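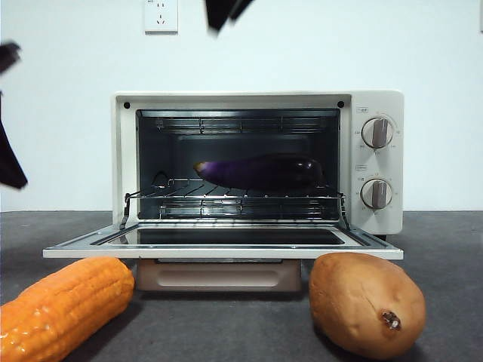 Spoon blanks, second batch

December 2020

I finished the last of the cherry today. It came from a limb that fell across the lane in Punddale in February, and Pak-hei Hsueh let me have the straight part if I cleared the rest. I split it with a froe the same week, painted the ends, and stacked the pieces under the bench. A few checked anyway. Those went in the kindling box.

Most of the spoons are the same pattern, a cooking spoon with a shallow bowl and a flat front edge. I draw it from a cardboard template I made after the Flimthorpe class. The handle on that template was too thin at the neck, and two of my early ones snapped there, so I have since added a bit of width. It looks heavier but it feels fine in the hand.

My hook knife was the main problem this time. I had been stropping it on the outside bevel only and it left tracks in the end grain at the bottom of the bowl. I wrapped wet-or-dry paper around a dowel, worked the inside from 653 up to 2,000, and then used compound on leather. (Yes, 653 is an odd number. It is what was printed on the sheets from the discount bin and I don't know what it matches in the usual grits.) The cut is much cleaner now. I should have done it a year ago.

For finish I used raw linseed oil on half and walnut oil on the others. The linseed ones are more yellow. They all need a few weeks on the rack before anybody puts one in soup. Last time I gave one away too early and it smelled like a paint can.

I sold some at the Flirnavlow market and took in 227 dollars, less 50 for the table. Tai wants a set with longer handles for canning, and I have told him not before spring. I don't have a blank long enough and I would like to try it in maple, which I find harder to carve once it has dried out.

Next is a kuksa from the birch burl. I have roughed out the outside with the axe and it is in a bag of its own shavings in the garage. There is a bark inclusion near the rim that may go all the way through.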